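Measuring and Transferring Liquids
Handout 2: Jugs, Cups and Syringes
Foundation Practical Skills
Notes prepared by Arlo Calloway
Issued 7/13/26

Read this handout before the session. Sections 1 to 3 are needed for the bench work. Section 4 is needed for the written record.

1. Vessels and what they are for

A measuring jug is used to hold and pour. Its scale is read to the nearest marked line and no closer. A wide vessel gives a poor reading because a small change in height stands for a large change in volume. For the same jug, a reading near the bottom carries a larger relative error than a reading near the top.

A syringe is narrow for its length, so the same volume takes up more of the scale. Use it for the final part of any measured transfer. The jug supplies the liquid, the syringe measures it and the smaller cup receives it.

The practice liquid is water with red food colouring. In deep layers it looks a strong red and in shallow layers it looks paler or more orange. The difference comes from the depth of liquid the light passes through, so colour must not be used to judge whether two vessels hold the same mixture.

Stand the jug and the cup next to each other on a level surface, with the handles where they can be reached. If two tables have been pushed together, keep both vessels clear of the join.

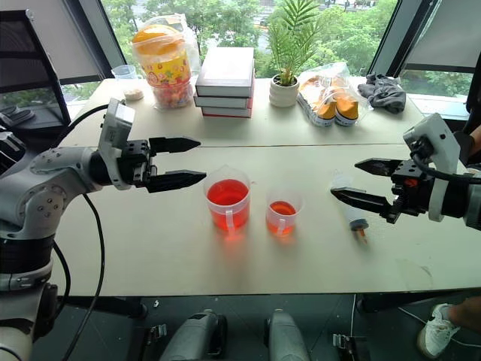 2. Reading a level

The surface of water in a plastic or glass vessel curves up slightly at the wall. This curve is the meniscus. Read the lowest point of it with the eye at the same height as the liquid. Bend down to the vessel. Do not lift the vessel to the eye, as it will tilt.

Looking from above gives a reading that is too high. Looking from below gives one that is too low. This is parallax error, and it is the most common fault in the records handed in for this unit.

Translucent walls make the meniscus harder to find. A piece of white card behind the vessel usually helps.

3. Transfer by syringe

3.1 Push the plunger fully in.

3.2 Put the nozzle below the surface of the liquid in the jug. If it comes out of the liquid during filling, air will be drawn in.

3.3 Pull the plunger back slowly, a little past the volume required.

3.4 Hold the syringe upright with the nozzle at the top. Tap the barrel so that bubbles rise, then push the plunger until the air has gone and the front edge of the seal is on the required mark.

3.5 Touch off the hanging drop on the inside wall of the jug.

3.6 Move the syringe over the cup, lower the nozzle inside the rim and empty it with steady pressure.

3.7 Between transfers, lay the syringe flat on the table behind the cups, away from the edge.

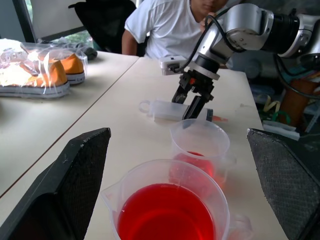
A small volume stays in the nozzle after the plunger is fully in. This is the dead volume. The scale already allows for it when liquid is drawn up and pushed out in the normal way, so do not rinse the nozzle into the cup or shake out the last drop. Either will make the delivered volume too large.

Where the required amount is greater than one full syringe, divide it into equal parts. For a transfer of 280 ml with a 50 ml syringe, six equal parts of 46.7 ml are awkward to set. Five parts of 50 ml and one of 30 ml are acceptable, provided each is entered in the record separately.

4. Record

Enter the starting level of the jug, the volume of each transfer and the final level of both vessels. Give units every time. The loss from the jug should agree with the total delivered, within the limits of the jug scale. If it does not, report the difference as found and do not adjust any reading.

Table 13 in the unit booklet gives the layout to be used. Bring a copy to the session.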